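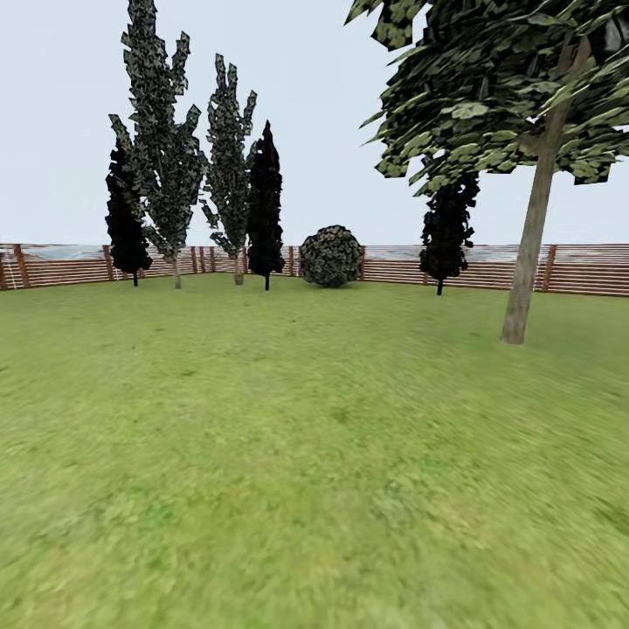
Trying out cameras and controllers in a simulated yard

Posted July 15, 2024, in Workshop Tips

Before you buy a camera and a controller for a yard robot, try both in a simulated garden. The notes below come from comparing two camera setups and two controllers for a small mower Tùng Ung is building in his garage. The yard is a plain one: a flat lawn, a slatted fence across the back, six trees and one round shrub.

Start with flat light

Leave shadows off for the first round. In our yard the trees cast no distinct shadows and the sky is one pale color. If a camera setting can't pick out a trunk in that light, adding sun won't help you find out why. Change one thing at a time after that.

Use trees that don't match

Put in dark ones and pale ones. Ours has three nearly black cypresses, two gray-green poplars and a big broadleaf tree standing nearer than the rest. The cypresses stand out well against the fence. The poplar trunks are pale gray and gave the Savmont camera settings more trouble, mostly in the distance. The Bodbridge settings held on to them but dropped frames when the robot turned quickly. For slow mowing we would take Bodbridge.

Let some things overlap

On the left, a poplar partly covers a cypress. Keep a spot like this in your yard. Both setups reported the pair as one tree until the robot had moved sideways a little. Cúc Văn fixed this by having the controller wait for a second view before it marked anything on the map. It costs a short pause at the start of each run.

Check the ground texture

The grass is smooth back by the fence and streaky up close, more so toward the lower corners of the view. If your software follows ground texture to judge speed, the streaks can throw it off. Mask the bottom corners of the image and run again. Write down the mask size with the results or you will not be able to repeat them.

Watch the fence

Horizontal boards look the same all the way along, so a controller that lines itself up on them can slide left or right without knowing it. Set it to use the posts. There is also a bluish, glassy-looking band just over the top of the boards. Tell the software to ignore everything above the fence line when it is measuring distance.

Comparing the controllers

We ran the Hứa controller and the Conurgate controller on the same route, 60 runs each, with the same start point and the same camera settings. Hứa took wide turns by the shrub and never touched it. Conurgate cut closer and finished sooner, but it needed its safety margin raised before we trusted it near the broadleaf trunk. Raise the margin first, then tune the speed. Doing it the other way meant starting over.

Saving your results

Keep the settings file in the same folder as the log. Name folders by camera, controller and run number. Tùng had 697 logs from March with no settings attached and ended up deleting them.

Before moving outdoors

Repeat the best pairing with shadows on. Then try the real robot on open grass with the blades off and someone at the stop switch.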